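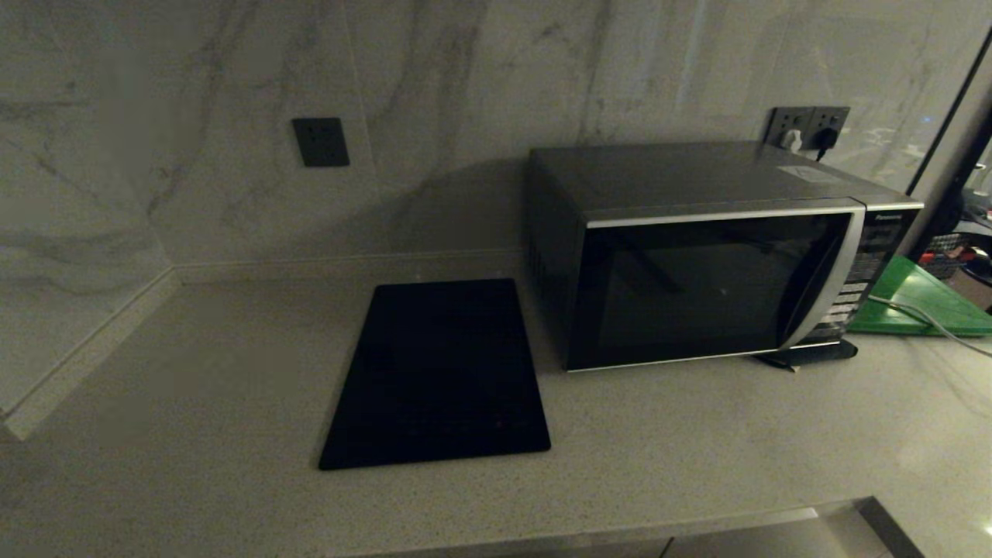
The counter at Clalholm: induction cooktop, microwave and green cutting board.

KITCHEN ARM, PROGRESS REPORT
by Fuad Moges

Many members asked me at the last open evening how far we are with the kitchen arm, so I will try to write it down properly. English is my third language and Orysia Stetsiuk has kindly corrected the worst parts.

The project is called Tlapale, after the village where Macario Arellano grew up. The aim is modest. We want an arm which can reheat a bowl of soup: open the microwave, put the bowl inside, close the door, press the correct buttons, and bring the bowl back to the counter. Macario's father, Evaristo, has weak hands since two years, and he is our first customer and also our strictest one.

The door is the most difficult part. On our test microwave, a Panasonic, the buttons are small and stand in a column on the right side, one above another. For a person this is nothing. For our arm it was a month of work. The first fingertip was printed in hard plastic and it slipped. The second was a piece of silicone cut from an old baking mat, and this one holds well, although it leaves a mark on the panel which must be wiped.

We also had a problem with seeing. The glass of the door is dark and it reflects the room, and the cooktop is black and glossy, so the depth camera returned holes where these surfaces should be. Crescencio Barajas solved it in a simple way. We no longer ask the camera to find the glass. It looks for the edges of the microwave and for the wall socket above it, and the program calculates the rest. After this change the arm pressed the correct button in 80 trials without a mistake — then somebody moved the microwave by a finger's width and we had to calibrate again.

Until now we have recorded 1,133 attempts, good and bad together. I would like to reach 2,000 before we show it to the Droscombe workshop in August, but I do not promise this.

The induction cooktop is for the second stage. We will not let the arm touch it until the emergency stop is rebuilt. The present one is a lamp switch on a long wire, and I am not proud of it. Macario has ordered a proper red button and a relay, and the wiring diagram is in the folder next to the drill press, if someone with experience would check it. I would be thankful.

What we still need: a shoulder bearing for the Harirham gearbox (ours makes a noise like a coffee grinder), two or three bowls with a wide rim, and a person who has patience with cables. We meet at 7 in the evening, in the kitchen and not in the machine room. Please do not move the microwave, also not for cleaning. If you must use it for your dinner, this is allowed, but open the door gently and leave the feet where they stand.

Evaristo has asked me to add that the soup should be hotter.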